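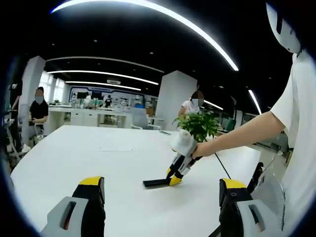 Informe de avance para la Fundación Lynch
01/09/2019

Estimada Áine Ó Conaill:

¡El archivo oral de Flandport ya suena! Cerramos julio con 239 entrevistas catalogadas y 60 transcritas por completo, y la verdad es que el material nos tiene entusiasmados – hay relatos de la vieja conservera que no aparecen en ningún libro local.

## Lo que hemos hecho

- Catálogo: Piret Butkienė terminó las fichas de las cintas del barrio del puerto (faltan las del mercado).
- Transcripción: Felicja Duda revisa los textos en gallego y castellano. Las grabaciones con viento de fondo van más lentas.
- Escuelas: dos centros han usado ya los audios en clase de historia y quieren repetir en otoño.

## Presupuesto

De la partida de digitalización quedan 2.000 euros sin gastar. Querríamos pasarlos a transcripción, donde vamos justos, y necesitamos su visto bueno por escrito. La factura de Brimex por las cajas de conservación va en el anexo.

## Pendiente

Seguimos sin permiso de algunas familias para publicar en abierto. Roya Fallahi las está llamando una por una y casi todas responden con cariño – ¡varias hasta nos han ofrecido más cintas! El índice por oficios llegará con el próximo informe.

Un saludo muy cordial,
Rónán Ní Bhriain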